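Keep the Plain Blocks

Mar 13, 2021

Every January I clear out the toy shelf, and every January the plain wooden blocks stay. The talking farm went this year. So did a marble run with 47 parts, most of them missing.

I think plain blocks are the best toy you can buy, and I think most families own the wrong ones. The sets on sale now come painted, lettered, or cut to make one castle. Once the castle is built, kids lose interest. A bare cube has no right answer.

People tell me bare blocks are dull. I disagree. Try getting a tower of them past a certain height on a hard surface. Each cube goes down a hair off from the last, and the small errors add up. A child learns that with her hands long before she can say it. Magnetic blocks skip the lesson because they pull themselves into place.

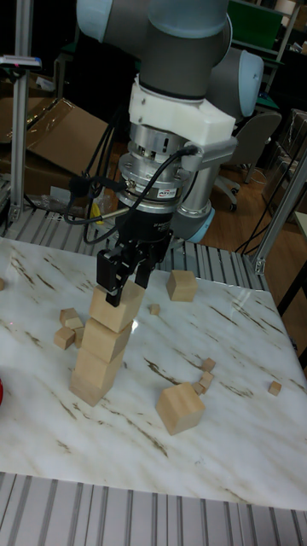
Four unfinished cubes, stacked a little off center and leaning left.

I would also skip the giant tubs. You don't need 1000 pieces or even 500. Buy a small bag in mixed sizes, leave the wood unpainted, and keep it on a low shelf where it can be reached without asking.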